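January, after dinner

The heating in the lab went off again and I wrote most of my notes with gloves on. Still, it was a good day and I want to put it down before I forget the order of things.

We are now two weeks from the club demonstration and our team, Lolonon, has the sorting task. I did not choose the name. Osman is the other team and they have the stacking task, which I think is easier, but I keep this opinion in the diary.

In the morning I wanted only to fix the approach height. The arm in our simulator came down to the tray too fast, and in 21 of 40 runs from last night it pushed the part before it closed the fingers. I read the log twice, because I hoped for a smaller number. Then I found that I had given the height from the table and the script expected it from the mat. One line! I changed it and started the runs again, and sat watching with my tea.

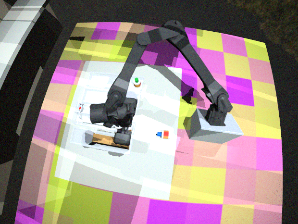

*Over the tray, with the blue and the orange-red block waiting on the mat.*

I am still not used to the table pattern. Flisum, the program that makes our worlds, puts a new table and new surroundings each time we ask, and I understand why it is useful for training. After three hours of pink squares my eyes are tired all the same. I asked if we may have a plain gray one for debugging. The answer was yes, but first I must write the option myself, so it is on my list below the gripper and the report.

The second half of the day was worse. The approach is good now, but the part slips when the fingers lift. I tried more force, then less force, then a longer pause before the lift. The longer pause helped a little. I believe the friction value is wrong for the long round parts, and for the boxes it is right, but I could not prove it before lunch and after lunch I had to share the computer.

I also learned a new word today, "backlash." In my language we say something like "the empty step," and I like ours more. In the simulator we have none of it at all, and the real arm will have plenty - I should remember this when I am too happy with my results.

At four o'clock we loaded the crowded layout, with more things on the tray and the field of corn-like plants behind the table. I had wanted to wait with this one until the slipping is solved. But the task sheet says that the tray will be full on the day, and it is better to be afraid now than later.

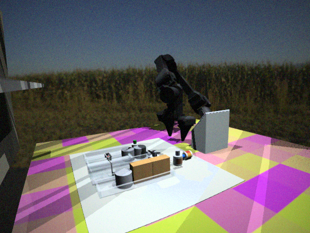 Ivar Strömberg thought we should stop changing the force and look at the order of picking instead: take the outside parts first, so the gripper has space for both fingers, and leave the ones that stand close together for the end. He said also that a full tray with eight clean picks is worth more points than a fast run with a mess in it.

I did not like to hear it, because the order is the part I wrote in the fall and I was proud of it. It takes always the nearest part, and the code is short. On the bus I thought about it and he is probably right. With the nearest part first, the fingers go between two neighbors and touch both of them. I drew it on the back of my ticket, and even in my bad drawing there was no room.

So for tomorrow: sort by free space, then by distance. Keep the old function under another name. Ask who has the Grurnine manual, it has a page about friction and I returned it to the wrong shelf, I think. Write to my sister about her exam.

The night runs are started. I left a paper on the keyboard, "please do not turn off," with 2 lines under it.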